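Home | Notebook | Projects | Tools | About | Contact

4 min read

March 9, 2023

Natural dye notes, eucalyptus bath no. 11

Very happy with this one! The Murker bark (that's the paddock at the Losska end, where the big old trees shed all over the track) has finally given a proper rust colour on wool, with no iron anywhere near it. I've been chasing this since February and had nearly talked myself into believing the first good skein was a fluke.

What went in: 597 g of dry bark, broken up small and soaked overnight in rainwater. Brought up slowly the next morning and held just under a simmer, lid on. The wool was 347 g of the grey fleece Urmila spun, scoured twice. No alum this time. Nisha kept telling me the alum was doing nothing for this bark and I kept putting it in anyway out of habit - she was right, and I have told her so in writing now.

Held the bath at 70 degrees for the first stretch and the wool came up a sort of weak tea. Then I let it climb, and the colour moved so quickly I stood there with the spoon in my hand grinning at it. By lunch it was a deep orange brown and by the time I turned it off it was heading for brick. Left to cool in the pot overnight.

One thing to sort out before the next bath is the water. Bath 9 was done with tap water and came out flat and brownish, same tree, same pot. Bath 10 was half and half and landed in between. I haven't tested the pH properly on any of them (the strips got damp and they all read the same cheerful green), so for now all I can write down is that rainwater is better. Kristóf has a meter he says I can have for a week.

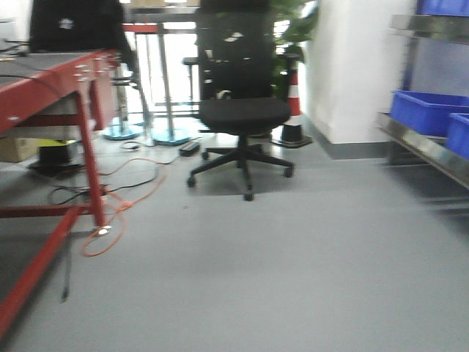 The other thing is age of bark. Yogesh collected his bag straight after the wind and it was still pinkish on the inside, and mine had been lying in the grass for who knows how long. I mixed them, which was silly from a record-keeping point of view but I was too keen to get going. Next time they go in separate pots with separate labels, and the labels get written in pencil. The ink on the last lot ran and I now have two lovely skeins called "B".

Second dip into the same bath this morning, with a bit of silk and some old cotton sheeting. The silk grabbed it straight away, a gorgeous apricot. The cotton barely took any, which I expected without a soy milk soak, but I wanted a scrap for the book.

To do:
- light test, half the sample under card on the north windowsill
- wash test with the Sosteo wool soap
- ask Genivaldo if he'll save leaves from the same tree, kept apart from the bark
- reread the Wickramasinghe handout on exhaust baths
- label. In pencil.

Keeping the leftover liquor in the lidded bucket. It smells wonderful, like a cough lolly.

3 comments

Nisha C: Framing this. Try the leaves fresh, mine went much redder than the dried ones.

Kristóf Erdős: Meter is yours, but calibrate it first, the sachets are in the case.

Urmila: Is there any of that grey fleece left or did it all go in the pot? I was going to make socks!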